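Home Blog Work Walking About Contact

Folding, mostly

I have worked in the returns shed at Ridham for longer than I meant to. We handle clothing for a few shops, Ekosport being the biggest, and for years the job was the same. Open the bag, check the item, fold it, bag it again, put it on the right rail or shelf. On my shift there were 18 of us doing that, on two long benches facing each other.

In May the firm put in the first of the Drirkico lines. It opens the bags, reads the label and sends the item down to a person. The folding is still ours for coats and anything with padding. T-shirts and jeans go through the machine.

The target used to be 65 items an hour for mixed work. Now the line does 540 of the easy stuff and we are left with the awkward things, so they had to change how we are measured. That took weeks of argument. A padded jacket is slow. You have to find the sleeves, get the zip straight, lay it on its front and press the air out before it will go in the bag, and if you hurry it springs open again. The new target for coats is lower, which I think is fair, but you get no easy ones in between to rest your hands. My wrists notice it by Wednesday.

The benches were turned round as well, so we face the belt and not each other. I mind that more than the target. We used to talk all morning. Pay went up a little for those of us who did the Khoury training, two days on clearing jams and what the lights mean. Some people didn't want it and moved to goods in, where it is colder but you get to walk about. A couple left. There were no redundancies on our shift, though they have not filled the empty places either.

I was against it at the start and I'm less so now. The bag opening was a horrible job and I don't miss the cuts from the tape. What I'd like is to be asked before the next one comes. The talk is that padded coats will be next, with grippers that are taught by people using a pair by hand on one garment after another. I can believe it will get there. A puffer jacket is about the hardest thing we see, all shine and air, and the sleeves never lie where you put them.

A magenta puffer jacket and the hand-held grippers: 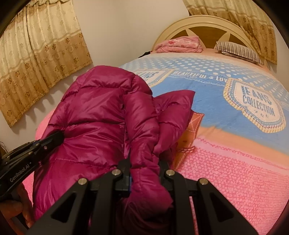
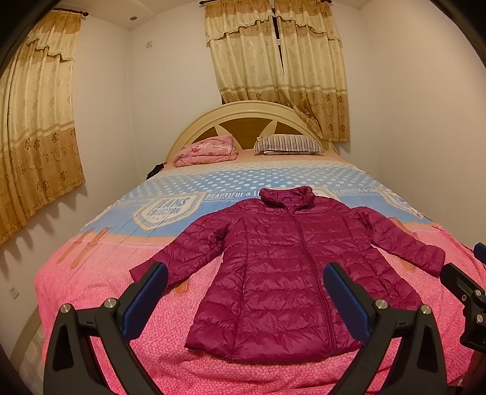

Posted by Bench Two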